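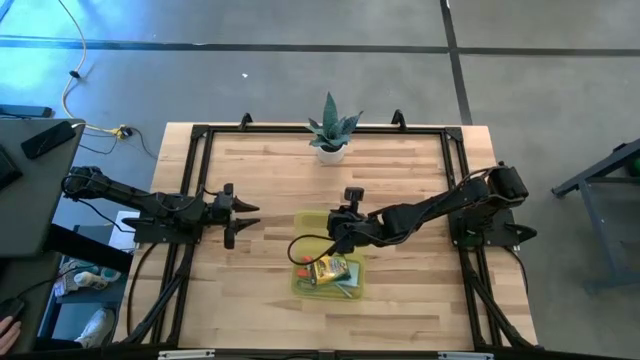
26. Februar 2020

Die Arbeitsplatte in der Küche war fällig. Rund um die Spüle war das Holz grau geworden, und neben dem Herd gab es einen Ring von einem Topf, den ich im letzten Jahr ohne Untersetzer abgestellt hatte. Ich hatte das lange vor mir hergeschoben, weil man in der Zeit kaum kochen kann. Letzte Woche hatte ich Urlaub und keine Pläne.

Die Platte ist aus Buche und war beim Einzug schon da. Der Vormieter hatte sie mit irgendetwas behandelt, vermutlich mit Speiseöl, jedenfalls klebte sie an manchen Stellen. Olivenöl oder Sonnenblumenöl wird im Internet immer noch empfohlen. Ich würde es lassen. Beides härtet nicht richtig aus, und im Sommer riecht es ranzig.

Zuerst habe ich alles abgeräumt und die Platte mit warmem Wasser und etwas Spülmittel abgewaschen, danach über Nacht trocknen lassen. Am nächsten Morgen habe ich geschliffen. Angefangen habe ich mit 60er Papier, aber nur an den grauen Stellen und am Topfring. Auf der ganzen Fläche wäre das zu grob gewesen, die Kratzer bekommt man später schlecht wieder heraus. Danach 120, dann 180. Den Exzenterschleifer hat mir Wálter Betancur aus dem zweiten Stock geliehen, ein altes Gerät von Fleller, sehr laut, aber mit brauchbarer Absaugung. In die Ecken bei der Wand kommt man damit nicht, dort habe ich von Hand geschliffen. Immer in Faserrichtung, auch wenn es quer schneller geht.

Der schwarze Fleck hinter dem Wasserhahn ist geblieben. Er sitzt tief, und ich wollte dort keine Mulde hineinschleifen. Mit Oxalsäure bekäme man ihn wohl weg. Das habe ich mir gespart, es steht ohnehin meistens die Spülbürste davor.

Vor dem Ölen habe ich die Platte einmal mit einem feuchten Schwamm abgewischt, damit sich die Fasern aufstellen, und nach dem Trocknen noch einmal leicht mit 180er darüber. Diesen Schritt hatte ich bei meinem ersten Schneidebrett ausgelassen, und es war nach dem ersten Abwasch rau wie eine Katzenzunge.

Beim Öl habe ich mich für das Hartöl von Kosik entschieden. Im Laden stand noch ein Hartwachsöl von Ospina daneben, das deutlich mehr kostete. Ich habe von dem Kosik-Öl 300 ml verbraucht, für drei Schichten auf beiden Plattenteilen. Die erste Schicht zieht stark ein, vor allem an den Stirnkanten. Dort habe ich mehrmals nachgelegt. Nach 20 Minuten habe ich alles abgenommen, was noch auf der Oberfläche stand. Das ist der Schritt, bei dem man gründlich sein sollte – was stehen bleibt, wird klebrig und bleibt es tagelang.

Zu den Lappen: Mit Leinöl getränkte Lappen können sich selbst entzünden, wenn man sie zusammengeknüllt liegen lässt. Ich hänge sie ausgebreitet draußen auf, bis sie hart sind, und werfe sie erst dann weg.

Zwischen den Schichten habe ich jeweils einen Tag gewartet. Nach der letzten waren es sechs Tage, bis ich wieder Wasser auf die Platte gelassen habe. Auf der Dose steht weniger, aber in meiner Küche waren es kaum 17 Grad, und bei Kälte dauert alles länger. Gekocht habe ich in der Zeit auf einer einzelnen Kochplatte im Flur, hauptsächlich Nudeln.

Die Farbe ist dunkler als vorher, etwas ins Honigfarbene. Mir gefällt das. Eliécer Inga, mit dem ich früher zusammengewohnt habe, fand am Telefon nach den Fotos, die Platte sehe jetzt aus wie eine Kneipentheke. Er hat zu Hause Granit.

Im Mai will ich eine dünne Schicht nachlegen, vor allem an der Spüle. Bis dahin wische ich stehendes Wasser gleich weg und benutze keinen Scheuerschwamm. Untersetzer habe ich auch gekauft, aus Kork.

Offen ist noch die Fuge zur Wand. Das alte Silikon habe ich beim Schleifen beschädigt, es muss komplett heraus. Falls jemand einen Fugenschneider empfehlen kann, der an Fliesen nichts zerkratzt, gern in die Kommentare.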